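Search this site Enter keywords Go

Bottle-sorting arms at Modside back up after gripper repair

10/28/20

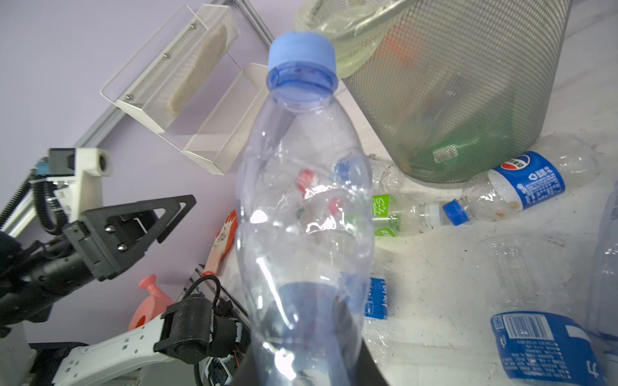
One of the Modside arms with a black finger at the base of an empty water bottle, the second arm on the left. Seen from the wrist camera.

UVENVILLE - The two-armed bottle picker at the Modside recycling workshop is running again after eight days off, the workshop says. Worn finger pads and a cable that kept snagging were to blame. Both sorted now, plus a few jobs that had been put off since September.

Veronika Fülöp, who looks after the machine, said the first sign of trouble was dropped bottles. Not many to begin with. Then on one shift the log showed 203 picks and 323 tries, and she switched it off.

"It was closing, it just wasn't holding," she said. "You look at the pads and they're shiny as a spoon. No grip left in them at all."

The pads went first. Old ones peeled off, glue scraped back, new ones stuck down and left overnight under a clamp. Fülöp said the scraping took longer than everything else put together. The finger bolts came out as well and went back in with a drop of thread lock, after one was found to turn by hand.

Then the cable. The camera lead on one arm had been looped too tight and pulled every time the wrist rolled past a certain point, so the picture dropped out for a moment and the arm stopped dead. It now has a longer loop and one more tie. She rolled the wrist end to end by hand, power off, watching the slack, before letting the motor do it.

Empties are a pain to pick up, she said. Clear plastic is hard for the camera to make out when whatever is behind shows straight through it, and the sides give if the fingers close too hard. The closing force was turned down a notch once the new pads were on. Too soft and the bottle slides, too hard and it folds in the middle and pops out sideways.

The cameras had to be set up again too, as taking the fingers off had shifted things slightly. That means a printed board of squares held in front of each one at different angles, then a test where the arm touches a row of marks. First go was out by the width of a finger. Second go fine.

Other jobs done while it was off:

Rail wiped down and regreased. Dust had got into the old grease and gone to a sort of paste.

Joint motors checked for play. One needed its collar nipped up.

Plugs pushed home and marked with a paint pen, so anyone walking past can see if one has worked loose.

The arms came from Szalai, a small firm that builds them to order, and the control software is called Flodach. Neither needed changing, Fülöp said, though Flodach had to be told about the new closing force or it put the old one back at every restart. It did this twice before she spotted it.

On the test run after the repair the machine made 299 picks without a stop. The workshop calls that good enough to go back to normal hours. Bottles were sorted by hand in the meantime, and there is still a backlog to get thorugh.

A weekly check is now on the wall by the switch: pads, bolts, cable loop, wipe the lens. Ten minutes if nothing is wrong. Spare pads have been ordered, a bag of them this time, and will be kept in the drawer under the controller with the hex keys.

Next on the list is the other arm's pads, which are newer but starting to go the same way. Fülöp wants to do those one evening so the picker dosen't lose another day.

Shares 8 Comments 4

gritbin_66
Glue overnight under a clamp is right. We tried the quick stuff on ours and they were off by dinner time.

Modside Mum
Can we still bring bags of bottles in or is it full up? Article doesnt say.

pete_the_belt
What pads are they? We cut ours from old bike inner tube, works a treat on plastic but leaves black marks.

V Fülöp
@Modside Mum yes please do, tops on or off. @pete_the_belt silicone sheet, 2mm, cut with a craft knife. Tried inner tube in September, same black marks.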